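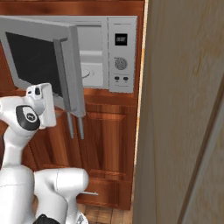 2. Background

Domestic microwave ovens heat unevenly, and the effect is well known to anyone who has reheated a dish of rice and found the middle cold. The field inside a closed metal box forms standing waves, so that food at one point absorbs much more energy than food a few centimetres away. Manufacturers deal with this mainly by moving the food. In the common layout, with the control panel to the right of the cavity, a round turntable plate rests on the cavity floor and carries the dish through the stronger and weaker regions. This report measures how much of the unevenness remains when the plate is turning, and whether the position of the dish on the plate makes a difference.

3. Method

The tests were carried out in the food laboratory at Dundinport during August, using a single Tredex oven at full power. Water was used as the load. It was divided between identical plastic cups, each holding 100 ml and filled by weight on a Stetia balance. The cups were left in the laboratory overnight so that all of them began at 20 °C.

Each run lasted 135 seconds. When it ended, the door was opened, each cup was stirred and its temperature was read with a thermocouple probe. The order of reading was reversed on alternate runs to spread the effect of cooling. The oven was then left with the door open until the floor of the cavity had returned to room temperature.

Two arrangements were compared. In the first, a cup stood at the centre of the plate with the others near the rim. In the second, all the cups stood near the rim and the centre was left clear. Both were repeated with the drive coupling removed, so that the plate did not turn. In total 52 runs were completed. Runs in which a cup had spilled were discarded and done again.

4. Results

With the plate fixed, the cups differed widely, and the warmest position was the same in nearly every run. With the plate turning, the rim cups agreed closely with each other. The centre cup did not agree with them – it was consistently cooler, and stirring before the reading did not remove the difference.

The second arrangement gave the most even heating. This is in line with the simple model set out by Gavrilă in the course notes, in which a load at the axis stays in the same part of the field however long the plate turns.

5. Sources of error

The probe took several seconds to settle, so the last cup read had always lost some heat. Evaporation was not measured. Only one oven was available, and the pattern of the field depends on the dimensions of the cavity, so the results should not be applied to other models without further tests.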